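Notizen zum Vortrag, Stand 22.9.23

Einstieg: Gralten wirbt damit, dass die Software jedes Objekt greift. Kurz fragen, wer im Saal das glaubt. Dann die eigenen Zahlen: 1681 Griffversuche seit Januar, alle mit der Handgelenkkamera, alle mit demselben Planer (Hastska).

Auf den Folien der Hersteller liegen immer matte Würfel. Bei glänzenden, runden Sachen rät die Tiefenschätzung. Ein Glanzlicht ist für das Netz erst mal eine Fläche, und der Planer rechnet mit dieser Fläche weiter, als hätte er sie gemessen.

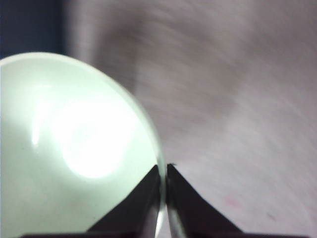
Dazu kommt die Bewegungsunschärfe. Wir verwerfen verwischte Bilder inzwischen vor der Schätzung, das kostet etwa 64 Millisekunden pro Zyklus. Ob es sich lohnt, weiß ich nicht — in zwei von vier Testreihen war kein Unterschied messbar. Das bitte so sagen und nicht schönreden.

Cadance nur streifen. Der Konfidenzwert sieht gut aus, ist aber nicht kalibriert. Falls die Frage nach Grimshaw kommt: selbst nicht getestet, keine Meinung.

Letzte Folie: Fehlerliste stehen lassen, Fragen.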